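Guides > Furniture Care > Wavine Surface Polish > Section 4

4. Applying the finish coat
By Benedicta Boateng, August

This section covers the finish coat on tabletops that have already been cleaned and leveled as described in Section 3. Do not apply Wavine over wax, oil soap or silicone spray.

Before you start
Room temperature should be 70 degrees F. Close windows and switch off ceiling fans. One 2-ounce pouch of concentrate covers a table up to 112 inches long in a single coat.

1. Shake the pouch, then empty it into the mixing cup. Add distilled water to the fill line and stir slowly. Fast stirring traps air, and the bubbles dry into the coat as pinholes.

2. Fold the applicator cloth into a flat pad with no loose edges. Dampen it with the mixture and press out the excess.

3. Wipe the full length of the table in one pass, following the grain. Overlap each pass by half the width of the pad. Do not go back over a pass once it has started to set.

4. Coat the edges last, using what is left in the pad.

5. Leave the surface alone until it no longer feels tacky at an inside corner. Test with a knuckle -- fingertips leave marks.

6. Buff by hand with a clean, dry cloth. A power buffer can be used on tables with a catalyzed factory finish only, at the lowest setting.

NOTE: On dark stains, streaks may show at a low angle after buffing. Wipe the area with a barely damp cloth and buff again. If streaks remain, the mixture was too strong. Repeat from step 1 with fresh mixture.

CAUTION: Cloths used with Wavine must be rinsed and hung flat to dry. Do not store them folded or in a closed bin.

CAUTION: Do not thin the concentrate with alcohol. It clouds lacquer and cannot be buffed out.

Returning the table to use
Light items can go back on the table the day after buffing. Wait a full week before using place mats with a rubber backing. Wipe up spills promptly, and use coasters under chilled drinks -- condensation left overnight can leave a pale ring, even on a fully cured coat.

Kustthorpe Finishing Supply | Contact | Back to top

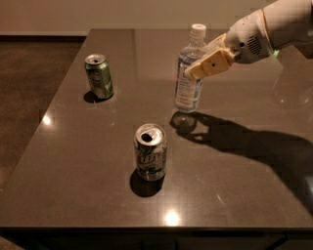 Figure 4-3. Dark brown tabletop with a high-gloss surface.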